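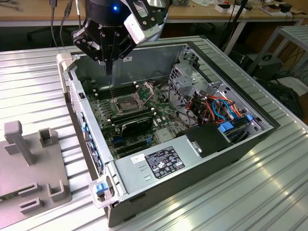

plasonbench
Member, Gedbridge Fix-It Help – posts: 574

Old tower, CPU out, what order do I put stuff back in??

Ok so trying to get an old desktop going again for my kid, homework and some light games. Case is the silver-grey one, side panel off, laying flat on the bench. CPU socket is empty with the bracket flipped up, gold pins showing. Memory slots right next to it. There's a black expansion card lower down on the board and the power supply is still in, silver box with the black label on top.

What I've got – a replacement CPU (used, supposed to match the board), two sticks of memory, new tube of paste, cooler from the original build. What I don't have is a manual. Board is dark green, can't find a model name I trust.

Couple things I'm stuck on:

Do I put the CPU in first or the memory first? Cooler is big and I think it's going to hang over the nearest slot.

Does the card have to come out? It's right below the socket and I'd rather leave it, last time I pulled one I broke the little clip.

Also cables. Orange, red, blue, black, all in one bundle running thru the drive cage. Can I just leave them plugged in while I do the rest or is that asking for it.

Budget is not 1000 bucks lol. More like whatever is in the jar. Thanks, need to get this done before Thanksgiving.

ukholm_pete_no_relation

CPU, then memory, then cooler. If the cooler hangs over a slot you want the sticks in already. Check how tall they are first though, some of the ones with fins won't clear.

Pins are in the socket on that kind so DON'T touch them. Not with a finger, not with a cloth. Look across them from the side with a flashlight before anything goes in. All the rows should catch the light the same. If one is off, stop and post a close up.

Then – find the little triangle on the CPU corner, match it to the mark on the socket, lower it straight down, let go. No pushing. Bracket down, then the lever. The lever is stiff and feels wrong, it's fine. It's fine if the CPU is sitting flat, I mean. If it's rocking take it back out.

Paste, small blob in the middle. Tighten the cooler in a cross pattern, few turns each corner. Fan plug goes on the header that says CPU, people forget that one and then it shuts off or yells at you.

Card can stay if you have room for your hand. Unplug from the wall obviously.

delaunay_attic

just get a new one, those old towers are junk. I saw a refurb for 300 with a warrenty

tin_lid_44

Ignore above, it's a homework PC.

Adding to the first reply. Leave the drive cables plugged in but get them out of the way, twist tie or a bit of string back toward the cage. I had a loose one drop onto a board while I was closing the bracket and it took me 4 tries to get everything lined up after.

On the card. I'd take it out myself. Undo the screw at the back of the case first, then press the clip at the end of the slot all the way (pencil eraser end works, no metal) and only then lift. Most broken clips are from lifting before it's released. But if you leave it in, nothing bad happens, just tight.

For the model name look between the expansion slots or along the edge by the memory, it's usually printed in plain white letters. Long string of numbers on a sticker is probably the serial, not the model. You want the model before you trust the "supposed to match" part. Same socket doesn't mean the board will run it, sometimes the BIOS is too old for that chip. Look up the CPU support list for the board.

First boot do it with one stick only, no drives. Just see if you get a picture. Then shut down, unplug, add the second stick. Saves a lot of guessing.

And keep the side panel off till it has run for an hour or so – I always screw mine on too early and then have to take it off agian.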